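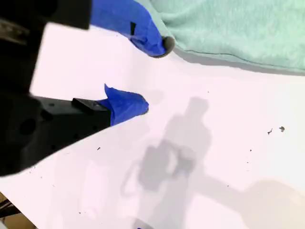

橄榄球装备带回家以后怎么洗、怎么晾、怎么收

家里有人打球的都知道，比赛完那个包一拉开是什么味道。我儿子从十月开始跟着Salen青少年队打美式橄榄球，头一个赛季我几乎天天跟那个包较劲，洗坏过两条球裤，还把一副手套晾成了硬纸板。现在总算摸出一套顺手的办法，写下来给刚入队的家长们参考，啰嗦的地方请多包涵（我这个人说起洗衣服就停不下来）。

先说包
到家第一件事就是把包里的东西全掏出来，哪怕晚上九点多了，哪怕孩子饿得直嚷嚷。护肩、头盔、球鞋、湿毛巾，一样一样摊开，包也翻过来敞着口挂起来。闷一夜和不闷一夜，味道差得太远了。我在门口放了一个旧的鞋盘，带草屑的东西统统先搁那里，省得一路掉到卧室。
包里面用拧干的湿布擦一遍，夹层的角落最容易藏泥。等干透了撒一点小苏打，第二天倒出来拍一拍，再用吸尘器的扁嘴吸一吸缝。

球衣和球裤
先把能拆的护垫拆下来，这一步我忘过好多次，护垫在滚筒里甩得咚咚响，楼下都听得见。泥巴一定等它干了再刷，湿着搓只会越搓越往里钻。干了以后拿旧牙刷顺着布纹刷，刷掉大半，再处理印子。
草渍我是用洗衣液兑一点凉水，抹上去，放半个小时，轻轻揉开。有血迹的地方只用凉水，千万别拿热水冲，热水一烫就很难洗掉了。白球裤膝盖那两块如果还是发绿，可以用氧系漂白粉泡，按包装上写的量来，氯漂就别碰了，弹性布料很怕它。
洗的时候里面翻到外面，号码和名字朝里，水温先看标签，我们家的球衣最高写的是40度，我平时连这个都用不到，凉水就够。柔顺剂不要放，它会在速干布上留一层膜，汗反而不容易散。魔术贴都粘好再下水，不然钩起一片毛球，心疼得很！
烘干机我劝大家忍一忍。背后的号码多半是热压上去的，烘几次边就翘了。挂在有风的地方，晚上洗，通常第二天下午就能收。

护肩和头盔
这两样不能扔进洗衣机。我用一个大盆装3000毫升温水，滴一点点温和的洗洁精，拿软布蘸湿拧干，一面一面地擦，扣带和贴着脖子的那一圈多擦几下。再换清水布擦两遍，把泡沫带走，然后立起来自然风干，别靠着暖气，也别放在太阳底下暴晒。
头盔里能取下来的内衬，按说明书取下来手洗，取不下来的就擦。外壳不要用酒精、油漆稀释剂这类东西，也别自作主张贴厂家没说能贴的贴纸。队里管装备的Dilani Thambiah跟我们讲过好几回，看见壳上有裂纹，或者内衬一按就塌，直接拿给她看，不要在家用胶水补。我觉得这句话比我写的哪一条都要紧。

手套
接球手套掌心那层黏黏的东西最娇气。凉水，一点点洗衣液，戴在手上互相搓，就像洗手一样，搓完冲干净，用毛巾裹住压水，别拧。手指一根根捋直，挂在阴凉处。我头一次图快放在暖气片上，结果就是前面说的硬纸板。
平时收的时候两只掌心相对贴着放，少沾灰。掌心不太黏了，先用微湿的布擦一擦再说，很多时候只是脏了。

球鞋
鞋底的泥用旧筷子抠，鞋钉旁边那一圈最难弄，我一般在院子里先对着敲几下。鞋垫抽出来单独晾，鞋带也解下来扔进洗衣袋跟球衣一起洗。鞋里塞报纸，过2小时换一次，换到纸不潮为止。Bongani Mthembu家是四个孩子都在踢球打球的，他说他们家干脆把报纸换成旧毛巾卷，拿出来洗洗又能用，我试了，吸得慢一点，倒是不掉墨。
鞋钉松没松，趁这会儿顺手拧一拧。

护齿
用完马上凉水冲，拿一支专用的软毛牙刷刷一刷，晾干了放进有透气孔的盒子。热水不行，会变形，变形了咬着就不合适了。盒子也要洗，这个最容易忘，我上次打开差点晕过去。

要洗全队的背心时
有时候轮到我们家洗训练背心，一次16件，看着不多，塞进滚筒就满了。分成两桶洗，深色的和浅色的不混，头一回洗的新背心更要单独来，红色那几件真的会掉色（问我怎么知道的，去看看我家先生的袜子）。晾的时候用衣架从袖口穿过去，肩膀不会顶出两个包。全干了再叠，带着潮气装袋，下次训练一打开又是一股酸味。

赛季结束收起来
所有东西洗净晾透，放在通风的架子上或者透气的布袋里，塑料箱密封着放容易长霉。护肩上面别压重物。我会在袋子外面夹张小纸条，写上尺码，下个赛季拿出来一比就知道孩子还能不能穿，多半是穿不下了，那就问问队里有没有小一点的弟弟妹妹需要。

关于洗衣机本身
打球季里洗衣机也辛苦。每周空转一次筒自洁，门边的胶圈掰开来擦一擦，里面的草籽和沙子多得吓人。过滤网两周清一回，下面垫条旧毛巾接水，地板就不用再拖一遍了。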